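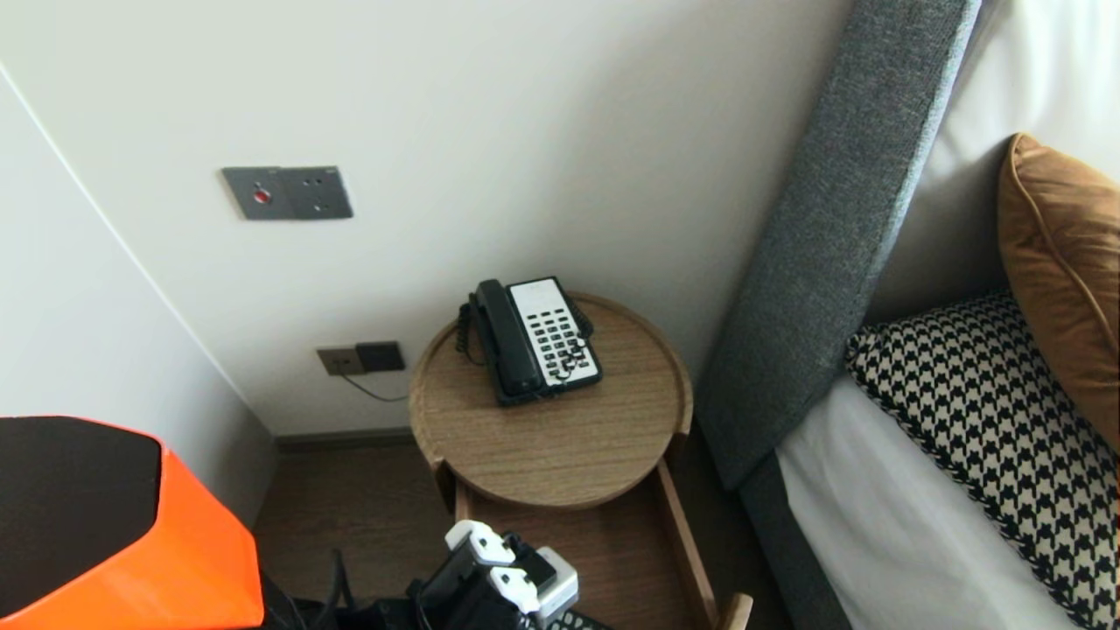 Why would anyone still put a phone by the bed when every guest has one in their pocket? Seneviratne asked me that on the first morning of this module, and it's a fair question, so I've moved it to the front of the notes.

My answer is that the bedside phone is for the guest who has just woken up and doesn't know which way the door is. No passcode, no flat battery, no hunting for the hotel's number. You pick up the handset and press a button. At Ferkden, where I did my first years on the floors, the night desk took most of its calls from room phones, and they were nearly all small things: another pillow, how does the heating work, is breakfast still at seven.

So, Unit 2, the bedside. Bring these notes to the practical in October and please don't leave them in your locker.

The table first. Round ones with a raised rim look lovely and are a pain to dust, as the crumbs and fluff settle along the inside of the rim. Go round it with a folded cloth, slightly damp, then a dry one. Wood veneer doesn't like puddles, so spray the cloth and never the top. Then do the lower tier! I check it every time and I find a dusty one every time.

The phone. Wipe the handset at both ends, then the buttons, then lift the whole thing and wipe underneath. Put the handset back properly in its cradle and listen for the dialling tone before you leave. If the cord has twisted itself up, let the handset hang for a moment and it'll unwind. A coiled cord can sit behind the phone, but it shouldn't trail where somebody will catch it reaching for a glass of water.

Sockets and switches get a dry cloth only. Any cable running down behind the table should stay behind the table.

Cushions: plain ones at the back, patterned in front, unless the room card says otherwise. At Bradurer they had it the other way round and I still do it wrong when I'm tired.

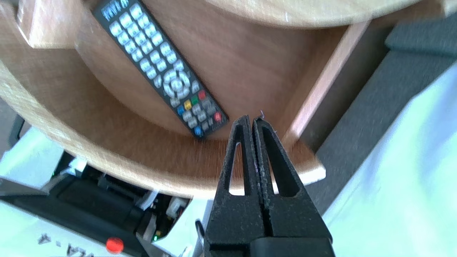 The remote lives in the bedside table too, on the lower level, and it wants more attention than anything else I've mentioned. Think how many hands have been on it. Wipe between the rows of keys as well as over them - a cotton bud does the job - and remember the back. Try it on the telly before you put it away. If it's dead, change both batteries together and write it on the sheet.

Timing. You've got 2 minutes for the bedside in the assessment, out of 30 for the full room. That sounds mean but it's plenty once your hands know the order.

For next time, read the Drolico housekeeping booklet up to the part on bathrooms, and bring your own cloths.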